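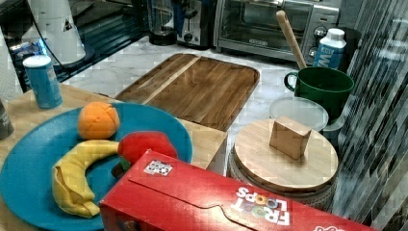
What is play food?

Play food is the general name for imitation foodstuffs made for pretend cooking, shop play, teaching and display. The term covers soft fabric fruit, moulded plastic items, wooden pieces and empty retail packets kept for the same use.

Play food (soft type)

Soft play food is a class of imitation foodstuff with a textile outer skin and a compressible filling. Fruit is the most common subject, as most fruits can be recognised from outline and colour alone. An orange, a banana and an apple make up the usual starter group. Soft pieces are used in home play corners, nurseries, language teaching and furnished display kitchens.

Construction

The outer skin is cut as flat panels and sewn inside out, leaving a short opening. The skin is then turned, filled and closed by hand or machine. Round fruits are built from segments that meet at two poles. The number of segments governs how close the finished shape comes to a sphere: a low count gives visible flats between the seams, and a high count adds bulk at the poles, where all the seam allowances meet.

Curved fruits are made from long panels of unequal length. The shorter panel forms the inner curve. Creasing tends to occur on this side and at the narrow ends, where there is little room for filling. Leaves and stalks are separate pieces, caught into a seam before closing or stitched on afterwards.

The Hernex pattern sheet, widely copied by home sewers, gives a seam allowance of 7 mm for all fruit panels and calls for 2 rows of stitching at the closing seam. The Balaskas pattern uses a single row and a narrower allowance, and is intended for display pieces only.

Scale

Soft fruit is generally made at or near life size, so that it can be used with ordinary plates, boards and trays. Reduced-scale pieces are sold with toy tableware and look out of proportion on a full-sized counter. Mixed sets, in which imitation fruit is placed beside real grocery packets, depend on the fruit being at full scale. 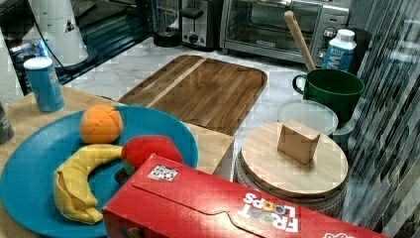 Can soft play food be kept in a working kitchen?

It can, provided it is stored away from hobs, ovens, toasters and other sources of heat, and away from grease and steam. Pieces kept in a kitchen need washing more often than those kept in a toy box.

Use with packets and tableware

Cereal boxes are often added to play food sets. They are light and have large lettering that is easy to read at a distance. A box that is to be handled often may be stuffed with crumpled paper and taped shut, which keeps the side panels from bowing inwards. Plates in a single plain colour are preferred for sorting tasks, as patterned plates make small pieces harder to pick out.

In the Brelemton arrangement, a layout used in nursery teaching, fruit is grouped on one plate and packets are laid beside it. The child is asked to name, move or return each item. The arrangement has no fixed order of play.

Care

Surface marks are removed with a damp cloth and mild soap. Pieces with fibre filling may be washed in a net bag at low temperature, if the maker's label allows it. Foam-filled pieces are cleaned on the surface only. Drying takes 12 hours or longer in a warm room, and the piece should be turned at least once. Seams are checked after every wash. Any piece with exposed filling is withdrawn from use until repaired.

Storage

Open baskets and mesh bags are suitable. Sealed tubs trap moisture and should be used only for pieces that are fully dry. The Fastadeo storage chart lists soft fruit separately from wooden fruit, which can flatten it under load.

See also

Felt food
Toy kitchen
Window display
Wooden toys

Page last revised 7/31/26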